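Girkbridge colour table to open its lids again in June

14 shares | 3 comments

Anyone who has put their head round the door of the old Zalewska drapery on a Tuesday evening lately will have found the front room smelling of onion skins and vinegar, and a good many people talking at once about whether a particular yellow is really a yellow or has gone over into orange. It is the Girkbridge dye evening, now coming up to its second summer, and the good news is that it will be back with a longer session in June, with room for more people than last year and (at long last!) a second sink.

The evenings were begun by Zuzanna Brzozowska, who learned to dye wool from an aunt and has been boiling up hedgerow leaves in one kitchen or another ever since. She had expected a handful of friends and perhaps a neighbour or two. In the end 17 people came to the first one, several of them bringing their own saucepans, and by the close of the season the group had worked its way through beetroot, red cabbage, madder root, turmeric, marigold heads and a carrier bag of walnut husks that stained the doorstep and has never quite been forgiven.

"I thought we would do scarves and go home," she told us, laughing, over a mug of tea. "Then people started asking why the same pot gave you one colour on Monday's wool and quite another on the next lot, and of course I didn't know, so we all had to start finding out together."

Finding out is the job of Szymon Borkowska, a retired school laboratory technician who lives above the Plallov bakery and can see the drapery from his kitchen window. He persuaded the group to keep a little of every batch before the wool goes in, so that next month's pot can be held up against last month's and the arguments settled, or at least carried on in better light. Each keeper is supposed to be labelled with the plant, the weight and how long it simmered, and he admits that the labelling has been patchy, his own included.

The June session will start at half past six and is open to anyone over 10, with children to bring a grown-up. Wool and aprons are provided, though old clothes are strongly advised, and there is a small charge of £2 towards the gas and the biscuits. Those who would like to dye something of their own should wash it well beforehand and leave out the fabric softener, which seems to put the colour off.

Much of the evening will be given over to reds and yellows, which are the shades people ask for most and find hardest to get the same twice running.

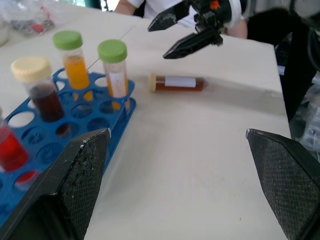 Szymon has asked that anybody with madder in the garden, three years old or more, get in touch before they dig it up, as he would dearly like to try roots from both sides of the river and see whether the chalkier soil up at Ilter makes the difference that everyone there insists it does. Onion skins are wanted too, brown or red, and the group hopes to have about 200 grams of each dried and bagged by the time the doors open. They can be left in the crate inside the drapery porch.

Names for June can be put down on the sheet in the drapery window, or given to Zuzanna on any Tuesday from six o'clock, when she is generally to be found lighting the stove.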